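Pediatric Clinical Research Coordinator, Blood Disorders and Solid Tumors
Branard Children's Hospital

Position number: 3908
Department: Pediatrics, Division of Hematology and Oncology
Location: Namel Building, main campus
Schedule: Full time, days. One evening clinic per month.
Reports to: Clinical Research Manager

Summary

The Division of Hematology and Oncology at Branard Children's Hospital is hiring a clinical research coordinator to support studies in sickle cell disease, bleeding disorders, and childhood bone and soft tissue tumors. The coordinator works with attending physicians, fellows, research nurses, and pharmacy staff to screen and enroll patients, schedule study visits, collect samples, and keep study records complete. The position is open to people early in their research careers as well as to experienced coordinators.

About the division

The division sees children from birth through age 21. Inpatient care is on the fourth floor of the Namel Building, and the outpatient clinic and infusion room are on the second floor. The research office is next to the clinic. Coordinators have assigned desks there and share two exam rooms that are set aside for study visits in the morning.

The hospital has 221 staffed beds. Our patients come from the city and from several rural counties, and many families drive more than two hours each way. Study visits are combined with regular clinic appointments whenever the protocol allows it. Arranging this takes up a good part of a coordinator's week.

The division currently runs treatment trials, long-term follow-up studies, and a patient registry. The registry, called Flirotard, collects health information from children and young adults treated here for a bone or soft tissue tumor. It has 333 enrolled participants, and the goal for the current funding period is 500. The person hired will take over day-to-day management of the registry and will spend the remaining time on the sickle cell and bleeding disorder studies. 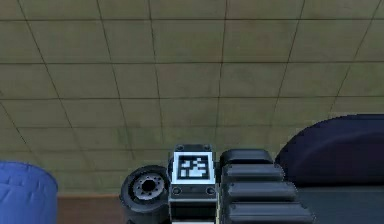
Page last changed: December. Changes: start date, shift hours.

What you will do

Review clinic schedules and medical records to find patients who may be eligible for open studies.

Meet with families to explain studies, answer questions, and take part in the consent and assent process. You will be trained in how to discuss research with children of different ages.

Schedule study visits, lab draws, and imaging, and confirm appointments with families by phone or through the patient portal.

Collect, label, process, and ship blood and urine samples. Tumor tissue is handled by pathology, but you will complete the request forms and track shipments.

Enter study data in the electronic system within five business days of each visit and respond to questions from sponsors and monitors.

Keep regulatory binders up to date, including staff training records, lab certifications, and approved consent forms in every language we use.

Report side effects and protocol deviations to the investigator and the institutional review board by the required deadlines.

Mail yearly Flirotard questionnaires, follow up on those not returned, and update contact information for families who have moved. Participants who turn 18 must be consented again as adults, and the coordinator keeps the list of upcoming birthdays.

Attend the weekly tumor conference and the monthly research meeting. The coordinator prepares the enrollment report for the research meeting.

Other duties come up from time to time, such as covering visits for another coordinator or helping a new fellow with a protocol application.

Required qualifications

Bachelor's degree in a health, science, or social science field, or an associate's degree with at least three years of work in a medical or research setting.

Ability to read a study protocol and follow it closely.

Clear spoken and written English.

Working knowledge of spreadsheets and electronic medical records.

Comfort working with sick children and their parents, including families who have recently received a diagnosis.

Current immunizations as required by hospital policy. A flu shot is required each season unless an exemption has been approved.

Preferred qualifications

One or more years as a research coordinator or research assistant, in pediatrics or in oncology.

Phlebotomy training. Applicants without it can complete the hospital course during the first six months.

Fluency in Spanish or Turkish. Coordinators who pass the hospital language exam may speak with families directly about scheduling. Consent discussions are always held with a qualified interpreter.

Research certification from a recognized professional body. The division pays the exam fee for employees who have been in the position for one year.

Physical requirements

The job involves walking between the clinic, the lab, and the inpatient unit several times a day, and lifting shipping boxes of up to 25 pounds. Some samples are packed on dry ice. Training and protective equipment are provided.

Hours and pay

Regular hours are 7:30 a.m. to 4:00 p.m. with a half-hour unpaid lunch. On the evening clinic day, the shift is 11:00 a.m. to 7:30 p.m. Some sickle cell studies enroll patients within 24 hours of admission, and coordinators take turns carrying the study phone on weekends. Phone shifts are paid at the on-call rate.

Pay is set according to the hospital's Research Staff II scale and depends on education and experience. The recruiter will give the current range at the first call. Benefits include medical, dental, and vision coverage from the first of the month after hire, a retirement plan with employer match, paid time off, and tuition assistance after one year. Parking in the employee garage is deducted from pay before taxes. A transit pass is available instead.

The position is funded in part by the Kocabaş Fund for Childhood Cancer Research. Funding is approved for three years and may be renewed. Employees on grant-funded positions have the same benefits as other hospital staff and may apply for internal openings after six months.

Training

New coordinators spend the first two weeks in hospital orientation and required courses on human subjects protection, privacy, and shipping of biological materials. For the next six weeks you will work alongside a senior coordinator. You will start with registry visits, then add treatment trials one at a time. A written review is done at 90 days.

How to apply

Apply through the careers page on the Branard Children's Hospital website using position number 3908. Include:

A resume
A cover letter of one page or less, stating which parts of the job you have done before and which would be new to you
Names and contact information for two references, at least one of them a current or former supervisor

Please do not send transcripts or copies of certificates with the application. We will ask for them later if they are needed.

Applications are reviewed as they come in, and the posting stays open until the position is filled. Selected applicants will have a 20-minute phone call with the recruiter, followed by an on-site interview with the research manager, one physician, and two coordinators. The on-site visit lasts half a day and includes time in the clinic. Video interviews can be arranged for people who live outside the area.

An offer depends on a background check, a drug screen, and a health screening by employee health. Clearance usually takes two to three weeks. The preferred start date is in February, but a later start is possible for the right person.

Internal applicants should tell their current manager before the on-site interview.

Branard Children's Hospital is an equal opportunity employer. Applicants who need an accommodation during the hiring process may contact the Human Resources front desk between 8:00 a.m. and 4:30 p.m.

Related openings in this division: Research Nurse (part time), Infusion Room Registered Nurse (nights), Data Assistant (temporary)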